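Hisivov Z2 – Zweiarmzelle für Greifversuche

Produktseite | Technische Daten | Einrichtung und Pflege | Ersatzteile

Die Z2 ist eine Tischzelle mit zwei gegenüberliegenden Armen, schwarzer Arbeitsfläche und schwarzer Stoffverkleidung. Sie wird vormontiert geliefert und vor Ort ausgerichtet. Diese Seite beschreibt die Einrichtung der Greifer, die Kabelführung und die regelmäßige Pflege. Bestellangaben stehen am Ende.

Greifer und Finger

Die Finger sind Verschleißteile und werden immer paarweise getauscht. Vor dem Tausch den Arm in Wartungsstellung fahren und die Zelle am Hauptschalter abschalten. Schrauben am Fingerfuß lösen, Finger nach vorn abziehen, Auflage mit einem trockenen Tuch reinigen. Neue Finger bis zum Anschlag einsetzen und über Kreuz festziehen.

Nach jedem Fingertausch folgt der Haltetest. Dafür eignen sich ungleichmäßige Teile besser als der mitgelieferte Prüfwürfel, etwa eine Karte, die mit einem Band an einem gebogenen Gegenstand befestigt ist. Das Teil aufrecht greifen und zwei Minuten halten. Wandert es, zuerst den Sitz der Finger prüfen und erst danach die Greifkraft ändern.

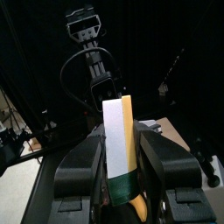
Saulius Paju schreibt dazu, dass er die Schrauben am Fingerfuß nach dem ersten Haltetest noch einmal nachzieht und den Test dann wiederholt. Bei ihm habe sich ein neues Fingerpaar sonst regelmäßig nach wenigen Stunden gesetzt. Wir haben das Nachziehen am 28. Oktober 2018 in die Anleitung übernommen.

Kabelführung

Jedes Kabel braucht am bewegten Gelenk eine freie Schlaufe. Sie darf in keiner Endlage gespannt sein und nicht zwischen Glieder geraten. Zur Kontrolle beide Arme nacheinander langsam von Hand durch den ganzen Bereich führen. Kabelbinder nur an den festen Teilen setzen. Gescheuerte Kabel werden ersetzt, Umwickeln mit Isolierband reicht nicht aus.

Arbeitsraum einrichten

Zuerst die Nullstellung beider Arme anfahren, dann die Greifer über der Tischmitte gegeneinander ausrichten. Zwischen ihnen muss ein Spalt bleiben. Erst danach die Versuchsteile auflegen – kleine Teile in die Mitte, Töpfe und Pfannen mit dem Stiel so, dass kein Arm dagegenfährt. Die Stoffwände müssen straff sitzen.
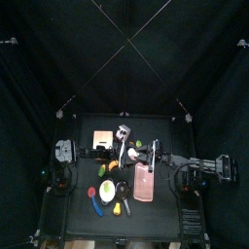

Z2 mit aufgelegten Versuchsteilen: Spielzeugküche, beide Greifer über dem Tisch.

Pflege

Alle sieben Tage: Tischfläche abwischen, Fingerflächen auf Riefen prüfen, Kabelschlaufen ansehen.
Jeden Monat: Halterungen nachziehen, Nullstellung kontrollieren.
Einmal im Jahr, am besten im Februar: Gelenkspiel messen und ins Wartungsblatt eintragen.

Keine lösemittelhaltigen Reiniger verwenden. Die Stoffwände nur absaugen.

Bestellung

Fingerpaar, schwarz: Art.-Nr. 724
Ansprechpartnerin für Ersatzteile: Vaida Kalniņš, Werk Flavetside
Lieferung ab Lager, Versand auch einzeln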